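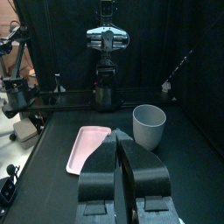
Plindo: lute tablature you can actually search

Hi! This is the data card for Plindo, my collection of lute and baroque guitar pieces typed out from old tablature into plain text files. I started it because I wanted to look up a left-hand pattern I half remembered, and leafing through page scans was driving me nuts. It grew from there (as these things do).

What's in it

There are 300 pieces right now, mostly short dances: allemandes, courantes, a whole pile of sarabandes. Of those, 60 are for five-course guitar and the rest are for lute. Each piece is one file, with a header for title, tuning and source page, then one line per bar. Italian tablature puts the lowest course on the top line and French puts it on the bottom, so I've flipped everything to the French way. The original style is noted in the header.

Where it came from

Most of the typing was done from the Szilágyi scans, plus a smaller set I call Bodlow after the folder they arrived in. Bodlow is the messy one. Eight pieces in there have water stains right across the rhythm signs, and I guessed. Every guess has a question mark after it, so please don't strip those out!
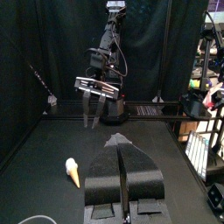
How to use it

Unzip it anywhere and open the files in a text editor. If you use Cultard for playback, load the tuning file first or the bass courses will come out an octave high and sound very silly. Ornaments are kept as letters at the end of each bar, and Cultard just skips them.

Known problems

Repeats are a mess in the older files. I changed my mind in August about how to mark second endings and have only fixed 30 pieces so far. Strum directions for the guitar pieces are missing wherever the scan was too faint to read.

Changes

February 9, 2021: fixed the tuning header in the guitar files, added two more sarabandes, took out a duplicate gigue.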